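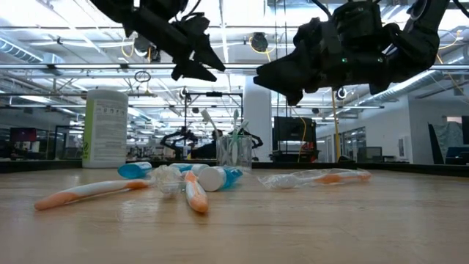

Figure 4.1 Toothbrushes and toothpaste on a wooden tabletop.

Chapter 4: Your Teeth at Work

Run your tongue along the back of your front teeth. You're touching enamel, the hardest stuff your body makes, and it's sitting in one of the wettest, busiest and most crowded places you own! This chapter is a tour of that place, and I think it's one of the best tours in human biology.

Most adults grow 32 teeth, counting the wisdom teeth, and they come in four shapes. Incisors slice, canines grip and tear, and premolars and molars crush whatever is left. 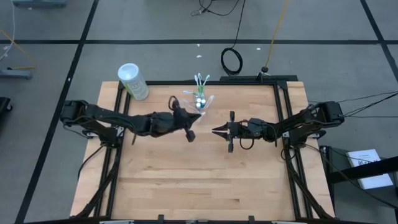

Why doesn't a chipped tooth heal the way a broken bone does?
The cells that build enamel are gone by the time the tooth comes through the gum, so there is nothing left to grow a new layer.

Enamel can still take back minerals, though. Acid made by bacteria pulls calcium and phosphate out of the surface, and saliva puts some of it back (fluoride helps it along). A cavity starts when the losses keep winning, and we'll follow that tug of war closely in Section 4.2.
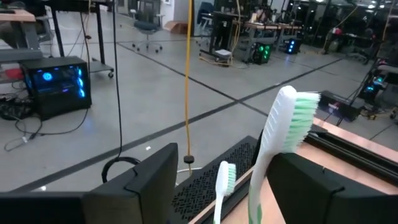

The bacteria themselves live in plaque, a sticky film with a colour somewhere between white and pale yellow. Many kinds share it, and they love sugar as much as we do. Leave the film alone and it can harden into tartar, which a brush won't shift.

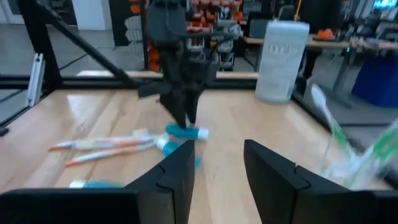

Brushing works mostly by rubbing. The bristles break up the film, and mild abrasives in the paste help lift it off. Paste comes in all sorts of packaging, from the white tube with a teal cap in Figure 4.4 to jars and pumps, so turn to the ingredients list and hunt for the fluoride. You'll need that list for Activity 4A, where you brush for 2 minutes and map the spots you missed.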